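Ticket 488: Suture practice pads missing from Matstead order
Status: Resolved
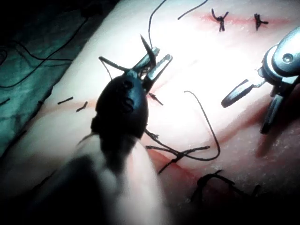 Practice pad with curved needle and thread.

Reported: The Flaltthorpe skills center received its December order with one carton short. The packing slip listed 30 pads; 20 were delivered. The online account showed the order as complete, and the requester was unable to open a claim.

Steps taken:
19th December, 9:10. Slip compared with the purchase order. Both list 30 pads.
9:45. Carrier record reviewed. Two cartons were scanned at the Ruteleck depot and one at Flaltthorpe.
11:20. Depot contacted. The second carton was held there with a damaged address label.
13:05. Label reissued. Delivery moved to the next scheduled run.
14:30. Order status changed by hand from Complete to Partial. The claim form then opened normally.

Cause: The ordering system closes an order when the first carton is signed for. This fault has been referred to Abdelaziz Systems under the existing service agreement.

Requester action: Sign for the second carton separately and send the signed slip to Purchasing, Room 600. Please do not place a replacement order.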